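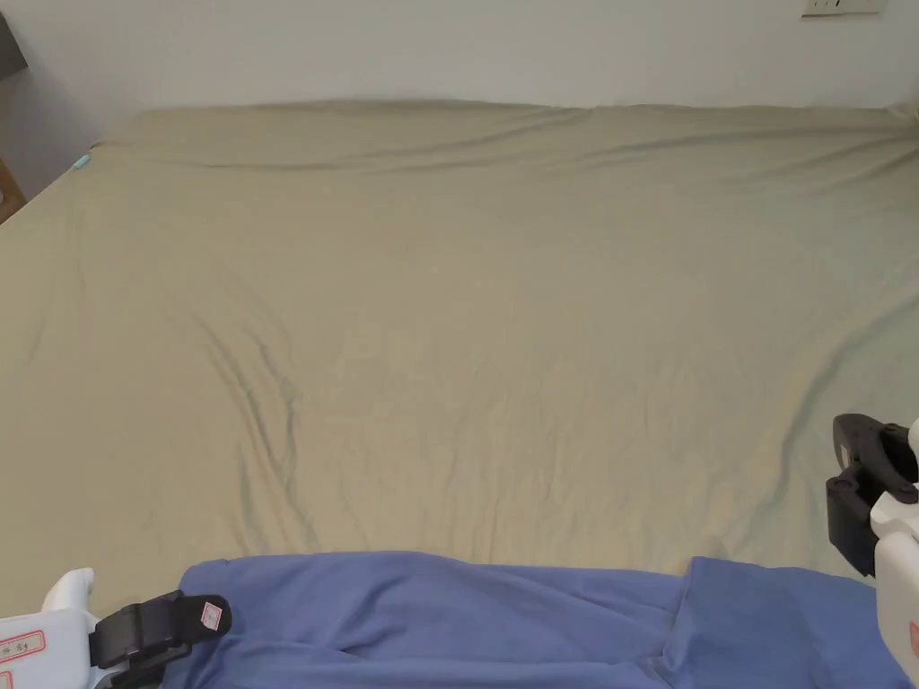
## Grusano hand grippers, two-piece set

Okay, this is the one I get the most emails about, so it finally has its own page! The Grusano is a pair of hand-held grippers, one for each hand, for people who want to record everyday chores for a robot to learn from. You hold them, you do the job, and your movements become the training data.

I'm Ximena Ibarra and I run the Nava shop (just me and a very full spare room). I've sold grippers from a few makers now, and I keep coming back to these for laundry. Cotton T-shirts are my favourite test — the fabric is soft and floppy, the corners wander off, and a clumsy grip shows up straight away.
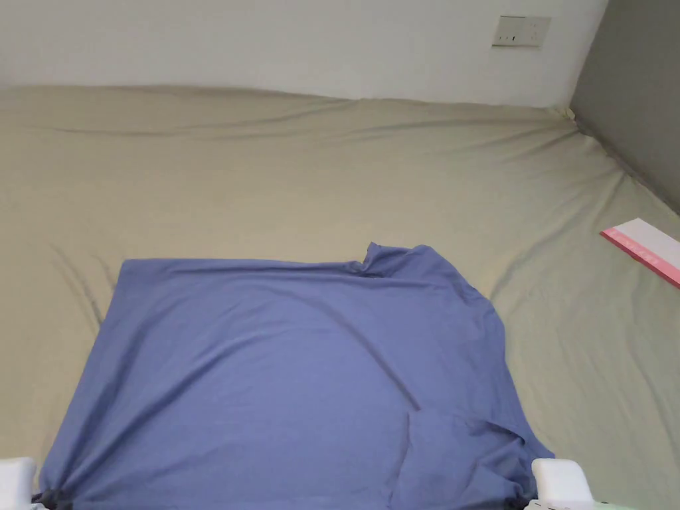

*Both bottom corners of a blue tee, one in each gripper.*

What's in the kit:

- 2 grippers, left and right
- 20 spare finger pads
- Josis carry case in grey
- printed setup guide

Each gripper weighs 380 g... no, sorry, that was the old Gestham model. I'll put the proper weight up once I've had them on my own kitchen scale.

They do take some getting used to. My first folds were terrible, and I'd plan on 38 practice runs before you keep anything (that was my number, yours may be kinder). I've been using the same set since October and the colour of the pads has faded a bit, but they still grab thin cotton nicely.

Recording software is sold separately — send me a note if you're not sure which version you need. Orders go out from Gestham, and spare pads are always in stock.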